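Features > Behind the Counter > Workrooms

The Shelf Question: A Morning in Suha Khasawneh's Packing Room

By Larasati Ong
May

Suha Khasawneh is already talking when she opens the back door at Brodine, and she's talking about shelves. She has been running the packing room here for 8 years, and she can still get wound up about the right height for a roll of tape.

"Waist to shoulder, that's prime real estate," she says, walking backward so she can keep facing me. "Anything you touch more than once an hour goes there. Tape, knives, the small boxes. And people will fight you on it! They want to put the pretty stuff there. The pretty stuff can go up top."

Brodine sells secondhand lamps and tableware by mail, mostly to people who can't get to the shop in Cikham. Every order passes through this one room. It used to be a bicycle repair place, and the floor still slopes toward a drain in the middle, so every table in the room has a folded piece of cardboard under at least one leg. Khasawneh likes the slope. Dropped marbles and screws all end up in the same spot, she tells me, and she has never lost one for good.

When she started, there weren't any shelves to speak of. Stock sat in piles along the wall, and the packing material lived in a heap of garbage bags by the door. "You'd open a bag looking for paper and get a faceful of peanuts," she says. "I spent my first week just tying knots in bags."

The first real shelving came from a hardware store in Vedton that was closing down. She bought 7 bays in one go and brought them home in two trips with her brother-in-law's trailer, then discovered that half the uprights were from an older run and the slots didn't line up with the rest. She fixed this with a file and a lot of swearing. A few years later she added to it, and she has opinions about metal over wood that could fill a separate article. (Short version: wood sags in the middle, and you don't notice until a box of saucers starts leaning toward you.)

I ask what she'd tell someone setting up a room like this from nothing.

"Leave it empty longer than you want to," she says. "Work off a table for two weeks. See where you walk. I had this whole plan on graph paper, I was so proud of it, and it had me crossing the room 17 times to pack one lamp. I counted, because I was mad."

She shows me the plan, which she has kept. It's taped inside a cupboard door, and it really is beautiful, with a little legend in green pencil and an arrow marked "flow." Next to it hangs the version she ended up with, drawn on the back of a delivery note. The table sits much closer to the shelves in that one, and the finished boxes go out by the same door the empty ones come in.

Padding is the subject that gets her going next. Paper she loves, and she can crumple a sheet with one hand while reading an order with the other. Bubble wrap she puts up with. The thing she gets excited about is the flat, firm stuff: sheets, slabs, corner pieces, whatever comes in as packing around other people's deliveries and can go out again around hers.

"A good flat piece is worth ten handfuls of loose stuff," she says. "You put it between two plates and you stop worrying. You can cut it. You can stand it up along the side of a box and suddenly a bad box is a pretty good box."

The trouble is storing it. Flat pieces look as if they should stack, and they do for a while. Then somebody needs the one at the bottom.
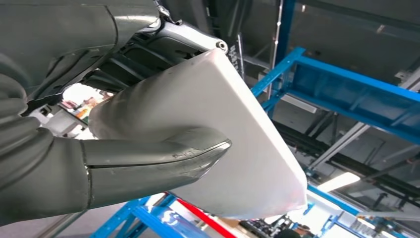

"So now they stand up, like records," Khasawneh says. "On edge, tallest at the left. You flip through with a finger and pull the one you want, and the others stay where they are. It took me three years to think of that, and I own a lot of records!"

The rule has one exception, which is anything thin enough to bend. Those pieces lie flat on a shelf of their own with nothing on top, and she is strict about the nothing. A coffee mug was once left there over a weekend. She still has the piece with the ring pressed into it and brings it out for new starters.

Labels are another place where she has changed her mind. The room used to be covered in them, each shelf with its own printed strip, and every time she moved something she had to peel and reprint. These days she uses masking tape and a fat marker, and she has come to enjoy how quickly a bad idea can be torn off. "If a label survives a whole winter, then maybe I print it," she says. So far 2 have made it: TAPE, and a longer one that reads DO NOT PUT LAMPS HERE.

It's close to eleven by now and there are orders waiting, among them a Brøndum table lamp with a glass shade that has been worrying her since breakfast. She turns it over a few times, measures the shade against her forearm, and picks out a box that looks far too big to me.

"Two inches all the way around," she says, already reaching for paper. "People always pick the box that fits. You want the box that fits the thing plus its coat."

She packs the shade first, on its own, then the base, and gives the finished box a shake next to her ear. She frowns, opens it again, and adds one more sheet of paper down the side. The second shake seems to satisfy her. She writes the name of the town on the lid in marker, and asks if I'd mind holding the door.

More in Behind the Counter
The Button Drawers of Cikham
What a Piano Mover Keeps in the Van
Larasati Ong: Learning to Wrap a Teapot
Vedton's Last Key Cutter Has a New Bench
Readers Write: Our Best Garage Shelves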